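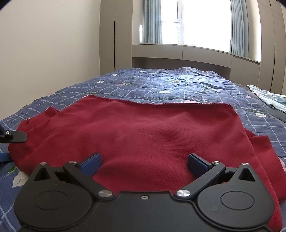
Quick one before I lose the thread, because I got back from the Claredis open day on Saturday and have been typing bits of it into my phone ever since. Two hours on the train each way, one bad sandwich, worth it. The open day is spread over a couple of sites and the one I'd signed up for was the apartment, Rodby House, second floor, shoes off at the door. I'd pictured a lab. You get a bedroom. Beige wardrobes, flowery blue checked comforter, a big window with the sun coming in, and a dark red knit thing spread over the bed with the gripper hovering over it, fingers wide open. That knit is apparently the one they all hate. Ribbed, stretchy, folds where it wants to.

So the session was laundry. Only laundry. Mali Watkins ran it, and she talks as fast as I do so we got on great. No slides!! She said hello, said mind the rug, and started.

The deal is this. You hold the gripper in your hand, it's a tool, there's no arm on it. You do the job with it the way you'd want a robot to do it, and it gets recorded, and later somebody trains on that. Mali did a few folds to show us the pace, which is slow. Slower than you think. Then slower than that. Her rule was to move like you're carrying soup.

I had the 11 o'clock slot, 12 people signed up, and we went through in pairs so it never felt crowded. My partner was a retired school bus driver who was much better at it than me. No surprise, he was patient and I was not. First go I came in too flat and pushed the cloth along the bed instead of picking it up. Second go I grabbed the bedspread as well as the garment, so the whole lot came up together. Mali just said "again" and smoothed it out. Third go, okay. You have to come down steeper and let the tips meet under a little ridge of fabric, and if there is no ridge you make one by nudging first.

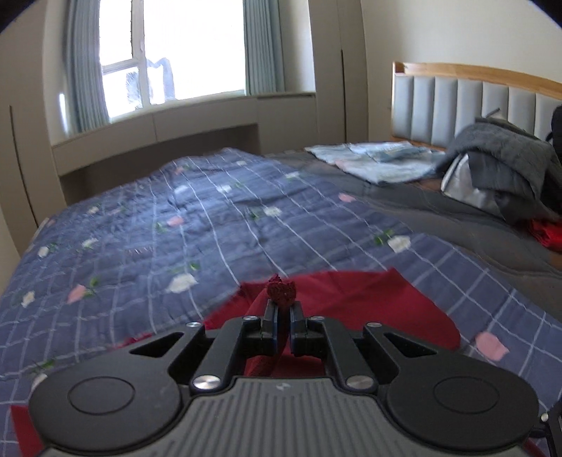 Fingers closed, with a pinch of the red between them.

Things I wrote down while waiting my turn, in no order:

The thumb gets tired before the wrist does. I was not expecting that.

They throw nothing away. Bad grabs get kept and tagged. Mali's target for the month is 1000 folds across all the garments and she was pretty relaxed about how many of those would be ugly.

Light matters a lot. She likes mornings in that room but the window blows out when it's sunny, and someone in the group asked why not just close the curtains. Answer was that real bedrooms have windows. Fair enough.

Dark blue pads on the fingers. I asked if the color meant anything and she said no, that's the color they came in.

A towel is a good first thing. A sweater is not. Fitted sheets are "a project for next year" and she didn't laugh when she said it.

After the bedroom we got coffee in the hall and a short talk from the Wolotance people, who do the software side. I'll be straight, I drifted. There was a chart. What I did catch is that they had 22 homes on their list for recording and wanted more, especially small ones, especially cluttered ones, so if you're reading this and your place is a mess you may finally be useful to science. (There's a sign up sheet, I'll find the link and add it.)

I asked Wolotance when a thing like this might fold laundry in an ordinary house by itself and got a long answer with no year in it. Which I sort of respected? The bus driver asked the same question different and got the same answer, shorter.

Gripes. The stairs at Rodby are steep and there's no elevator, so call ahead if that's a problem for you. The map they emailed had the wrong entrance on it, half of us ended up round by the trash cans on Price Street. And six minutes each with the gripper is not enough, I was only just geting the hang of it when my turn ended. Ten would be good. Mali, if you see this, ten.

Next one is in February, same place, and they want to do kitchens as well. I've put my name down for the dish rack. Will try to take better notes and maybe eat first. Also somebody left a gray scarf on the coat hooks, I handed it in at the front desk, so ring them if it's yours.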